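Blog > Games > Save files and patches

Wernholm 1.4: what the patch does to old saves

Print this page | E-mail this page

Minano put out the 1.4 patch for Wernholm in November, and I have now spent enough evenings with it to write down what it changes for people who are partway through a long game. The patch notes cover the new harbour district and the retuned weather. They say very little about saves, so most of what follows comes from my own testing on the PC version.

My main save is a town of 1,627 residents, started on 1.1. It loads in 1.4 without an error. On first load the game rebuilds the road graph, and the clock stays paused until that finishes. Do not save during the pause. I did, and the file came back with every delivery route set to the nearest depot, including the ones I had assigned by hand.

Storage limits

Warehouses used to hold 50 crates of any one good. The limit is now 22 until you build the second floor. Existing stock above the limit is kept, but no new crates are accepted until it drops below. In my town this stopped the sawmill at once, as its warehouse was full of planks. The fix is to mark the good for export at the Lendenport dock and leave the game on normal speed. Fast speed works too, but the carts bunch up at the bridge.

Sekar Sitompul, who maintains the Ginting road mod, tells me the new limit is read from a separate table and can be edited back. I have not tried it. The mod itself needs its current release to run on 1.4, and the old one will stop the game at the title screen.

Waste collection

Rubbish is now sorted into food, packaging and ash, with a cart for each. A market square fills with packaging first, and residents stop using it when the tables are covered. One packaging cart handled my largest square, provided its depot was on the same side of the river.
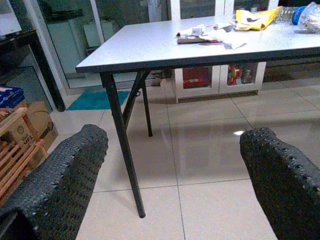
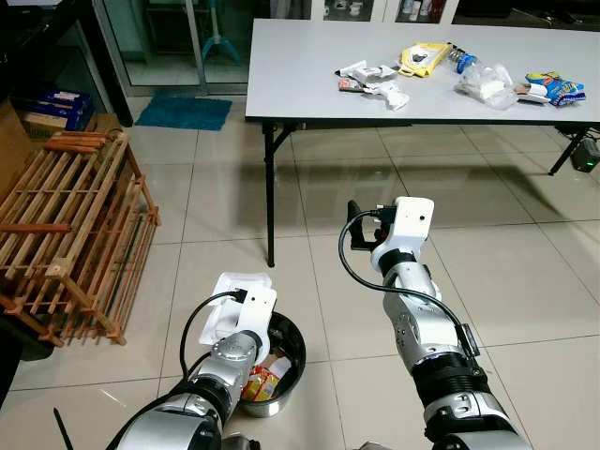 Settings worth checking after the update

The patch resets three options without mentioning it. Autosave goes back to once per game year, edge scrolling is turned on, and the frame limit is removed. I set autosave to once a season. Each of my saves is now 303 MB, so check the free space on the drive before doing the same.

Cloud sync also keeps only the newest file. Copy the 1.3 save somewhere else first, as the older version cannot open anything written by 1.4. I will test the console version when its patch is released.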